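Bukusby Washbasins - README

Release of February 1, 2008
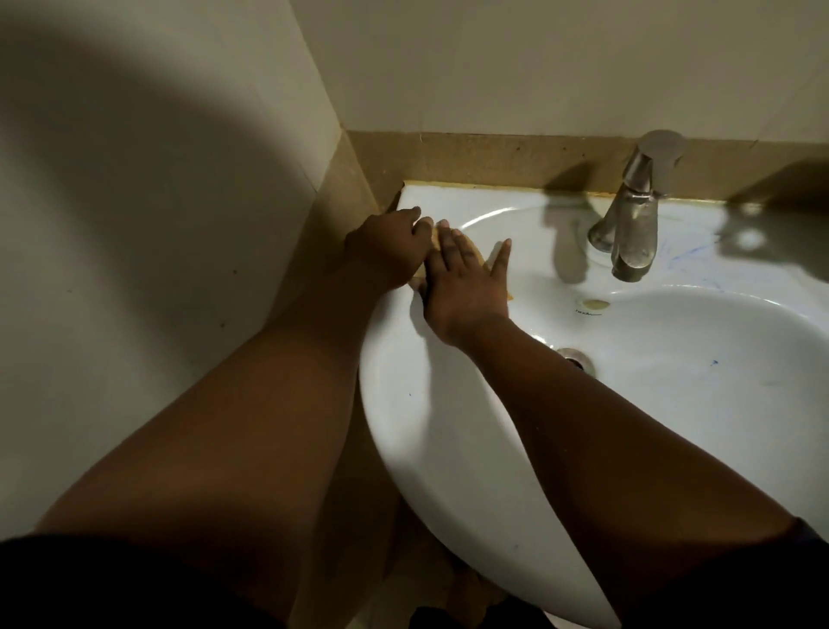

Welcome to Bukusby, a collection of still pictures about one very ordinary job: cleaning the bathroom basin. I've wanted a set like this for years. There are plenty of pictures of gleaming bathrooms out there, the sort you get in a showroom brochure, and hardly any of people leaning over the bowl with a sponge and getting on with it. So I'm really pleased to be putting this one out!

What's in it

The full set holds 4,000 pictures. Of these, 3,222 have a written note to go with them and the rest are waiting their turn. The notes are short, a couple of sentences each, and they talk about the basin, the marks on it and what the hands are doing at that moment. They're in British English, so you'll find "tap" and "washbasin" all the way through, and "plughole" wherever one comes up.

The pictures are sorted into 90 folders, one for each round of cleaning. Some folders are fat and some are very thin (a small cloakroom basin doesn't take long).

What the notes cover

basin - shape, colour and finish, as far as they can be seen
part - rim, bowl, back ledge, tap, overflow, underside
marks - stains, scribbles, limescale, soap, toothpaste, hair
tool - sponge, cloth, brush, bare hand
hands - left, right or both, and where they are

I have a soft spot for the "part" field. Before starting on this I thought of a basin as one thing, and now I can't walk past one without looking at the ledge behind the tap - that's where all the interesting grime lives. The overflow gets its own word too, as it's fiddly to wipe and people go at it in such different ways.

Under "marks" we keep to what shows. A yellowish patch on the ceramic is written down as a yellowish patch. Please don't change it to rust or tea unless you know something we don't. The same goes for scribbles: give the colour, say where they are, and leave the pen out of it.

Folders and names

Each folder has a plain text file called notes.txt, with one line per picture. The older folders, from before October, used "sink" and "basin" for the same thing. Most have been put right but a few will have slipped through, so search for both.

There are two sizes. The large one is 2,560 across and the small one is meant for quick browsing. The notes are the same for either.

Good uses

Learning to find marks on a shiny white surface, which is harder than it sounds with the light bouncing about. Telling wiping from pressing or scrubbing. Matching a written note to the right part of the basin.

Less good uses

Judging how clean a basin ended up. The notes don't score that, and a single picture wouldn't tell you. It's also no guide to cleaning products, as bottles are rarely named.

Thanks

Dindinier looked after the sorting and Prarnura checked the notes, twice over for the early folders. Price gave us space to keep it all.

Known problems

Folder 17 has two notes.txt files. Use the longer one.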